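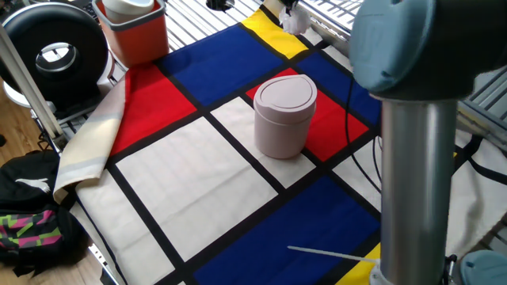
*The cell as of this morning, pink flip-top container on the cloth.*

**Arm keeps missing the same small container after I changed the cloth. What do I check first?**

Posted by **wiregrid_widow** in Arms & Cells, 16th March

I look after one small pick-and-place cell at a community workshop in Windale. One arm, a wire grid platform, a fixed camera looking at it. The job is as dull as it gets: find a small container on the platform, pick it up, put it in the orange bin, have a person take it out again and put it somewhere awkward. It has done this for most of a year and it was good at it.

In February I replaced the plain gray cloth, which had gone fuzzy, with the Mondrian one. I would love to say there was a technical reason. It was in the remnant box and it was the right size.

Since then the arm comes down short. It finds the container, it heads for the container, and then it closes on the air next to the container with great confidence. Out of 191 tries last week it missed about 12 when the container was out in the middle of a colored block, which I could live with. When the container straddles one of the black lines, as it does in the picture, it misses more often than it hits. The miss is nearly always toward the folded edge, by 6 mm or so.

Things I have done already:

- Ran the camera calibration again, twice. Numbers look the same as they did in the fall.
- Re-zeroed the joints from the Sarkeck pendant.
- Tightened the fitting at the bottom of the vertical tube. It wasn't loose.
- Cleaned the camera lens, which was filthy, and which made no difference at all.

The detection software is the stock Rivera package, version 4, default settings apart from the height cutoff. I haven't touched that since it was installed because the person who set it wrote "do not touch" next to it and then moved to Jivthorpe.

Is this the cloth? And if it's the cloth, is there any way to keep it? People like it.

---

**gantry_and_gravy**

Its the cloth. Put the gray one back.

---

**third_shift_toast**

It's probably the cloth, but I'd look at two different things about the cloth before you bin it, because you may have two faults that happen to look like one.

**The lines.** If your version of the package is like mine, it draws an outline around whatever stands out from the background and sends the gripper to the middle of that outline. On plain gray, the only thing that stands out is the container, plus a bit of shadow. Put a pale pink thing across a thick black line, with off-white on one side and red on the other, and the outline has every chance of swallowing a chunk of line. Then the middle moves and the arm goes politely to the wrong place. Pale pink on off-white is also about the weakest contrast you could have picked. If you'd asked me to design a cloth for annoying a camera I would have come up with something close to this one.

You can check it in five minutes:

1. Stop the arm and lock it out at the pendant. You want only the camera live.
2. Open the detection view and turn on the outline overlay (it's off by default, naturally).
3. Put the container in the middle of a blue panel. Note where the cross lands.
4. Move it onto a line. See if the outline grows a tail.
5. Turn it so the notch in the lid faces a different way and look again.

If the outline grows a tail along the line, there's your short pick. The fix is to stop comparing colors and use a background picture: clear the cloth, take a reference shot with the arm parked, and have the software look for what changed. It's under Background, then Learned. You'll have to take a new one every time somebody shifts the cloth, so somebody will have to not shift the cloth.

**The edge.** Your cloth isn't lying flat. On the left it's folded back and rumpled with the lining showing. If the rest of it can creep, then a container standing on it can creep too, and a learned background will be wrong by the afternoon. It could also have a bit of spring in it over the wire, so the container tips when the fingers touch. I had the same symptoms with a felt mat and spent a whole weekend recalibrating a camera that had done nothing wrong.

Pull it square, fold the spare under, and clip it to the grid on all sides. Small binder clips are fine if you keep the handles below the surface. Black ones will show up as objects on the pale panels, so go with white or tuck them well under.

While you're in there, look at the black cable by the tube. It loops out a fair way over the cloth. Jog the arm slowly through a full pick and watch whether the loop drags on the fabric, and whether it ever crosses the camera's view of the container. On mine it did both. A couple of hook-and-loop straps up the tube took care of it, but leave enough slack at the joint for the full swing or you'll be back next month with a more expensive question.

I wouldn't touch the calibration again until you've done all that. It gave you the same numbers twice. Believe it.

---

**wiregrid_widow**

Outline overlay was exactly where you said and I had no idea it existed. In the middle of the blue the cross sits on the lid. On the line the outline goes off to the left like a comet. So that's one of them.

Clipping the cloth tonight, then the learned background. The cable does brush the fabric on the way down, very lightly. Straps are ordered.

---

**mostly_harmless_mech**

One thing to add to the long answer above, which I agree with apart from the binder clips. They let go. I use flat elastic sewn into a loop at each corner and hooked under the wires, like a fitted sheet, and it has stayed put through a lot of people leaning on it.

On the height cutoff that you're scared of: write down the present value, then go and look at it anyway. The old cloth and the new one may well be different thicknesses, and yours appears to have a lining. If the cutoff was set tight to the gray cloth, every wrinkle in the new one could be counting as an object. Raise it a hair at a time with the arm locked out until the bare cloth reads as empty, then check that the container still shows up whole. If it goes badly, put the old number back and you're no worse off.

Also park the arm further out before you take the reference shot. If it's standing over the right side of the cloth like it is in your photo, the software will learn the arm as part of the scenery, and then act surprised when it moves.

---

**gantry_and_gravy**

Or put the gray one back.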